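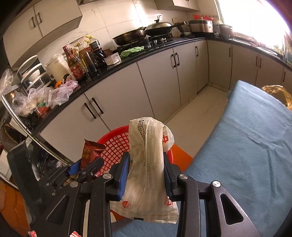

Skalen hand-held gripper, two-unit bundle, bought through Zernutex

Rating: 4 out of 5. Would be 4.5 if the spares pricing wasn't what it is.

Short version first, I have a budget sheet open in the other window. Good tool, fair price, plan for the extras or you'll be back asking for more money by May like I was.

What we paid. $1,208 for the bundle — two grippers, one charger, a bag of screws, a hex key that rounded off the first week. Shipping was on top and the quote didn't show it until checkout. Our line for hand-held collection gear was $2,000 and I figured the leftover was slack. It was not slack. Pads, a second charger, cables, storage, the cloth for the table, groceries. Yes, groceries. If your tasks are household stuff you need household stuff, and packets split, and you buy them again. Put it in the sheet as its own line. I had it under "misc" and Chiamaka Bassey, who signs off on our purchases, sent it back with one word: "Itemize."

So. The gripper.

Two parallel fingers, blue pads, angled black linkage arms with the round screw heads right out where you can get a driver on them. I like that a lot. The older Buckley units we had were closed up and any play in the joint meant mailing the whole thing back, then waiting. With these I tightened a pivot between sessions standing at the counter. Took no time.

Grip is good on soft packaging, which is most of what we do. Thin plastic bags, snack packets, tissue packs. The pads hold a crumpled bag without you having to squeeze like mad. Cartons fine. Bottles lying on thier side are harder, the angle of your wrist matters and new people take a couple days to get it. Budget the couple days. Training hours are a cost, same as hardware, and they never make it onto the first draft of anybody's plan.

Weight is ok for a morning. By 3 pm my forearm disagrees. We swap people at lunch now.

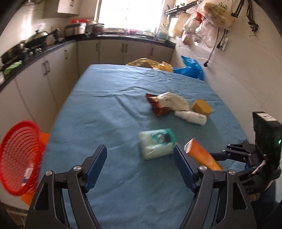
Jaws open over the blue table cloth, packets and a carton still out. Second gripper at right, green light on.

Work space. This is the part I'd tell a buyer to think about before the purchase order. A real kitchen costs you less than building a fake one, but it's narrow, and two people with two grippers at one long table are bumping elbows. We looked at a set-up room from Nondisero, nice brochure, the quote was more than the whole year. Went with a kitchen, a blue cloth, a red basket. The cloth wrinkles and you will be pulling it flat all day. Buy two and a clamp for the table edge. The basket was the cheapest thing on the order and gets used in nearly every task, so get a spare of that too.

Pads. Replacement set is $82. For rubber! That's the missing star right there. Ours started losing their bite at the tips first, and once the tips go you notice it on anything thin. Zernutex does not do a volume price, I asked twice. I now plan one spare set per gripper per quarter and so far that's held up.

Power. One charger for two units, why. You end up with one ready and one half ready. Get the second charger on the first order, same shipment, or you pay shipping again.

Cables. Label both ends. Also have somewhere to hang them. Ours wound up in a tangle and I lost a good part of an afternoon to it.

Support. Emailed with a question about a loose screw, got a reply next morning, plain answer, no ticket portal. Can't complain. The manual is thin though and the exploded drawing shows an older linkage with the screws in differnt places.

What I'd put on the order if I was starting over:
— the two-gripper bundle
— second charger
— two spare pad sets
— a decent hex key
— two table cloths, clamp, extra basket
— a grocery line, refilled monthly

That fits in the $2,000 with a bit left for shipping, depending how hard you are on the groceries.

Would I buy again? Yes. Already have another bundle penciled in for the next round, pending Chiamaka. Will update if the pivots wear.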